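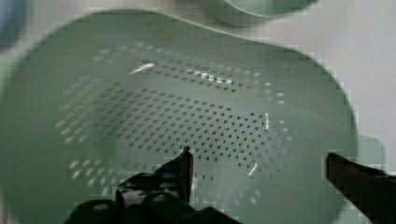
Cadeck开放日在什么时候举行？

开放日每年四月举行一次，定在星期六，上午开门，傍晚关门，参观免费，但操作演示需要当场领号。

Cadeck开放日是机器人公司Cadeck在富米亚（Fumia）总部举办的年度公众活动，内容包括机械臂抓取演示、遥操作体验、维修间参观和一场技术问答。活动以厨房用品整理为主要演示题目，这一选择曾令部分观众失望，他们来之前以为会看到翻跟头的机器人。

目录
1 概况
2 沿革
3 场地
4 演示内容
4.1 抓取与摆放
4.2 腕部视角屏幕
4.3 遥操作体验
5 演示用品
6 讲解与问答
7 安全规定
8 评价
9 参见

概况

Cadeck的主营业务是为小型仓库和食堂后厨提供机械臂抓取系统。公司平时不接待散客，门口的对讲机也很少有人应答，因此开放日是当地居民进入厂房的主要机会。活动每次限额200人，名额发完即止。公司官方介绍称其宗旨为“让公众近距离了解自动化”，而在实际执行中，公众与自动化之间隔着一道及腰的透明挡板。

参观者分组入场，每组七人，由一名工程师带领。工程师带队属于自愿报名，据公司内部刊物记载，报名表通常在截止前一天下午开始出现字迹。

沿革

最早的开放日由测试部门自行组织，没有宣传，观众主要是员工家属。当时的演示题目是码放纸箱。机械臂把纸箱从左边搬到右边，再从右边搬回左边，家属们看完第一轮后普遍去了食堂。测试部门在次年的总结中写道：“观众对搬回来的部分兴趣不高。”

此后，公司将演示题目改为家用物品，理由是观众对物品越熟悉，越能判断一个动作难不难。改动的效果超出预期：人人都洗过碗，于是人人都有意见。有观众在留言簿上详细说明了沥水盆应当从哪一侧拿起，字数超过了当年的活动介绍。

测试工程师米莫扎·拉多尼奇（Mimoza Radonjić）接手活动后，取消了开场的灯光和音乐，理由是灯光变化会影响相机识别。音乐对相机没有影响，但也一并取消了。她同时规定，抓取失败时不得切断屏幕画面，讲解员也不得用身体挡住工作台。此前这两种做法都相当流行。

场地

活动在总部一层的迪米特里乌厅（Dimitriou厅）举行。该厅原为发货区，地面至今留有黄色的叉车通道标线，参观者常自觉沿线排队，公司便没有再另外贴排队标线。厅内设有2个演示台，一个运行自主抓取程序，另一个供观众遥操作。两台之间摆有椅子，供等候者就座，也供已经操作完毕、希望观看别人失误的人就座。

维修间位于大厅后方，通过一扇常年卡住的门与之相连。参观者在这里可以看到拆开的关节、替换下来的指尖垫片和一面贴满故障单的软木板。故障单未作整理，内容从“三号关节异响”到“已重启，原因不明”不等，后者在数量上占有优势。

演示内容

抓取与摆放

主要演示为机械臂在台面上拿取、移动和放下厨房用品，夹具为双指平行式。按照程序，机械臂先移到物品上方，张开手指，选定夹持位置，再下降、闭合、提起。整个过程慢于多数成年人，也慢于相当一部分儿童。讲解员会在此时说明，系统正在计算，观众则普遍会在此时看手机。

沥水盆是历年演示中最受关注的物品。人拿沥水盆时很少考虑该捏哪里，机械臂却必须在边沿、盆壁和提手之间作出选择。盆壁有弧度，夹得太靠下容易滑脱；边沿较厚，对手指张开的宽度又有要求。盆底的孔洞也增添了困难：光线从孔中透过或在塑料表面反射时，会在画面里留下亮点，深度估计有时会把孔当成面，有时又把面当成孔。软件团队将后一种情况称为“乐观”，将前一种情况称为“悲观”，两者都登记为故障。

同色物品叠放或相邻摆放时，系统还需要判断哪一段边缘属于哪一件。腕部相机靠近之后，眼前往往只剩一大片绿色，物品的轮廓大半落在视野以外，远处若再露出一段同样颜色的弧边，分割结果便时常需要商榷。拉多尼奇在一次问答中承认，她本人在橱柜里找盖子时也面临同样的问题，只是没有人在旁边录屏。

腕部视角屏幕

演示台旁设有显示屏，实时播放安装在机械臂末端的小型相机所拍画面。该相机离夹具很近，黑色的手指因此经常占据画面下方，显得格外粗大，与旁观者从挡板外看到的纤细手臂形成反差。公司在活动手册中提醒：“屏幕中的夹具并未放大。”提醒似乎加深了误会，此后询问夹具是否放大过的人有所增加。

画面经过压缩传输，物体边缘常带有方块状的锯齿。曾有参观者建议更换更好的相机，技术人员答复说，训练时用的就是这种画面，换了相机，模型反而可能认不出盆来。这一答复被认为是当天最诚实的技术说明，也被认为不适合写进产品宣传册。

屏幕的引入改变了观众的行为。按照早期布置，观众站在台前看机械臂本身；有了屏幕之后，多数人转过身去，背对真正的机器看它的录像。有家长反映，孩子在家里看屏幕，到了这里仍在看屏幕。公司将显示屏移至机械臂正后方，问题部分缓解。

遥操作体验

领到号码的参观者可亲自操纵第二个演示台上的机械臂，每人限时15分钟。操纵使用手持控制器，操作者移动手腕，机械臂随之移动；按下扳机，手指闭合。任务是把指定用品放入收纳箱，不计成绩，但旁边坐着等候的人会自行评判。

操作者普遍低估了任务难度。常见错误包括：夹具尚未到位便闭合手指；提起物品后忘记自己仍按着扳机，随后试图把物品“扔”进箱内；以及对着机械臂说话。最后一种行为对结果没有影响，工作人员一般不予纠正。儿童的完成情况通常好于随行成人，成人对此的解释多与控制器尺寸有关。

体验过程中产生的操作记录，经参观者签字同意后可用于模型训练。同意书共一页，字号正常，这一点在业内较为少见。据软件团队称，开放日数据的主要价值在于覆盖了大量专业操作员绝不会做出的动作。

演示用品

演示用品由供应商特兰迪茨（Trenditz）提供，以塑料盆、碗、漏勺和保鲜盒为主。选用塑料的考虑较为现实：掉落后不易破碎，捡起来还能用。玻璃器皿曾在某一年短暂加入清单，并于当日上午退出。

用品表面以哑光为宜。高光表面会产生强烈反光，透明物品则令深度相机难以应付，公司对后者的正式表述是“列入后续规划”，这一表述已沿用多年。颜色方面没有硬性规定，但测试部门偏爱与浅色台面有明显差别的颜色。采购部门则偏爱打折的颜色，因此某些年份的演示台整体呈现同一色调，看上去像经过设计。

活动结束后，用品清洗入库。夹痕明显的退出演示，转入公司茶水间继续服役。茶水间的沥水盆边沿普遍带有两处相对的压痕，新员工通常在入职第一周询问其来历。

讲解与问答

技术问答安排在下午，由拉多尼奇主持，不设幻灯片。她的开场白历年变化不大，大意为机械臂今天会失败，请各位留意它是怎样失败的。她主张把失败当作演示的正式内容，并曾在活动前的内部邮件中写道：“一次都没掉，大家只会觉得我们排练过。”

观众提问集中在几个方面。关于机器人会不会取代人，讲解员一般请提问者先观看一次完整的抓取。关于家用型号何时上市，公司没有公布时间表。关于机器人能否洗碗，标准答案是目前不做防水。还有相当多的问题涉及洗手间的位置，公司后来在大厅门口增设了指示牌，此类问题有所减少，但洗手间门口又出现了询问演示厅位置的人。

安全规定

自主演示台运行期间，任何人不得将手伸过挡板。挡板上方装有光幕，遮断后机械臂立即停止，须由工作人员确认后方可恢复。光幕的灵敏度很高，帽檐、围巾和指向机械臂的手指均可触发。指向机械臂的手指多数属于正在讲解光幕的人。

遥操作台的运动速度受到限制，夹持力也调至较低一档。参观者可随时按下红色急停按钮。该按钮位置醒目，形状诱人，儿童按下急停后的重启等待不计入其体验时间，这条规定在增订之前曾引起家长之间的争执。

食品和饮料不得带入迪米特里乌厅。员工咖啡杯不在豁免之列，执行情况视带队工程师而定。

评价

留言簿上的评价总体友善。多数参观者表示演示比想象中慢，也比想象中有意思。有人称赞讲解坦率，有人认为维修间才是全场最值得看的地方，还有人连续几年写下同一句话，要求恢复音乐。

批评意见主要针对题目过于平淡。一位留言者写道，他花了半个上午看一台昂贵的机器考虑如何拿起一个盆。测试部门在这条留言旁用铅笔批注：“我们也是。”

同行方面的意见较为分歧。支持者认为，公开未经剪辑的抓取过程有助于校正公众预期。反对者认为，公众预期过高对行业融资有益，不必急于校正。Cadeck未对后一种看法作出回应，只在下一年度的手册里把“智能厨房展示”改成了“拿盆和放盆”。

参见

双指夹具
腕部相机
遥操作
抓取规划
沥水盆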